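I've repainted the inside of our hall cupboard twice now, and the second time I did it right, so I'm writing down how. Mine came out of a house clearance in Dinbridge and was the color of weak tea.

## What you need

- a can of water-based satin (I used Mavico, the small one)
- a foam roller and a 2-inch angled brush
- sugar soap or plain dish soap
- fine sandpaper

## Doing it

1. **Take everything off.** Knobs, hinges, shelf pins, the lot. Put the screws in a jar with a lid. I used a saucer the first time and I'm still finding screws.
2. **Wash it, then rinse it.** The top edge of the door is always greasier than you think. Let it dry overnight if you can stand to.
3. **Sand lightly.** You only want to knock the shine off. Five minutes a door is plenty – I got carried away and went through the old primer at a corner.
4. **Brush the edges first, roll the flats second.** Raised edges collect paint, so go back over them with a nearly dry brush before you start the next panel.
5. **Wait.** The can says two hours between coats. I left it around 23 and the second coat went on like a dream!
6. **Look at it in poor light.** Side light shows the drips and specks. Pick off any bits with a fingernail, sand that spot, and dab.

Don't hang the doors back the same evening. Mine stuck to the frame and took a strip of paint with them (the Brendent hinges are tight, too).

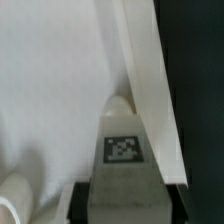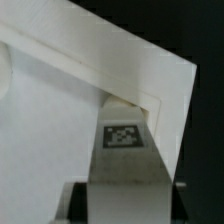
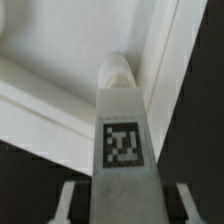
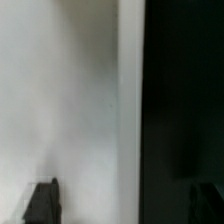
Jarmila Gajdoš wrote to say that she'd skip the foam roller completely, since hers left tiny bubbles all over a pantry door, and that a short-pile one from Zelenák gave her a much flatter coat. She also waits a full day before the second coat, whatever the can says.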